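# Dressing a Table: notes for my ten-minute slot

Slide 1. Let them look. Drink water.
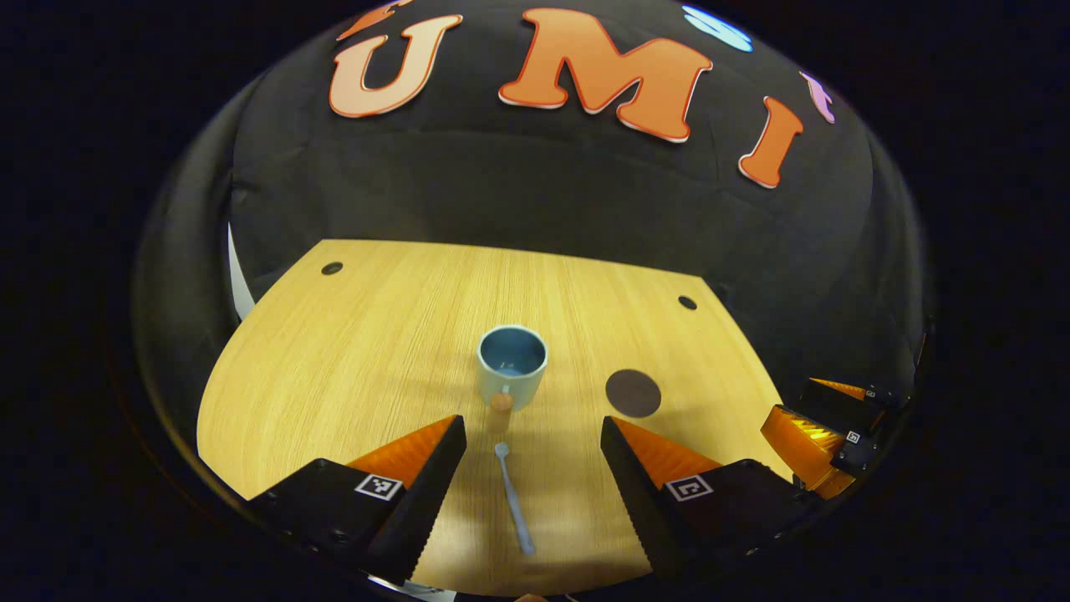

## Backdrop first

- Black fabric, big orange letters, white outlines. Readable from the back row, even by the people who came for the sandwiches.
- Creases. Point at the folds before Blandine Besnard does. She owns a steamer and has opinions.
- Pale blue shape up by the M: I'd keep it. Pink one past the I: ask for a show of hands, ignore the result.

## Then the table

- Light wood, straight grain, no tablecloth. I've spent 141 dollars on tablecloths in my life and regret most of it.
- Holes near the back corners. Good spot for cables, if yours has them. (Hakstead story: the lamp, the extension cord, the mayor. Keep it under a minute.)
- Dark brown circle, right of center. Coaster-sized. Pause. Somebody will ask if it's a coaster. Say "could be" and move on.

## If there's time

- The Porolora fair in February: 15 leaflets, 2,000 paper clips, one chair. Do NOT do the voice.
- Questions. Steamer questions go to Blandine.
- Take the clicker out of my pocket before I leave.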